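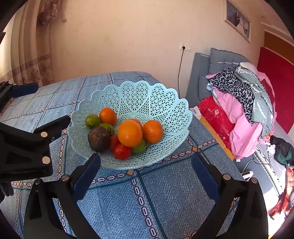 Fruit in a light blue basket on a plaid tablecloth.

Ziltstead Lake Angling Office
1/ The summer shore fishing schedule for Ziltstead Lake takes effect on Monday, July 28, 2025. Anglers are asked to read this thread before their next visit.

2/ The north bank is open from sunrise to sunset. The south bank remains closed between the boat ramp and the Kironen inlet while the bank is repaired. Signs are posted at both ends.

3/ Surface water is warm at this time of year, and trout handled in warm water often die after release. Please stop fishing for trout by late morning. Bass and bluegill may be fished all day.

4/ The daily limit for bass is 3 fish per person. The limit for trout is 2. Fish kept in a live well count toward the limit.

5/ The Jerer pier has 50 parking spaces. Vehicles left on the access road will be towed at the owner's expense.

6/ Day permits are sold at the Jerer pier office and must be carried while fishing. Children under 12 do not need a permit when they are with an adult who holds one.

7/ Our spring survey recorded 157 bass in the Kironen inlet. Vasanthi Chacko, fisheries biologist, will present the full results at the January public meeting.

8/ Tagged fish should be returned to the water. Please write down the tag number and the place of capture, and give both to Yasir Ghumman at the pier office.

9/ Questions about permits for groups may be sent to Rawan Bitar through the contact form on our website. Replies are sent on working days.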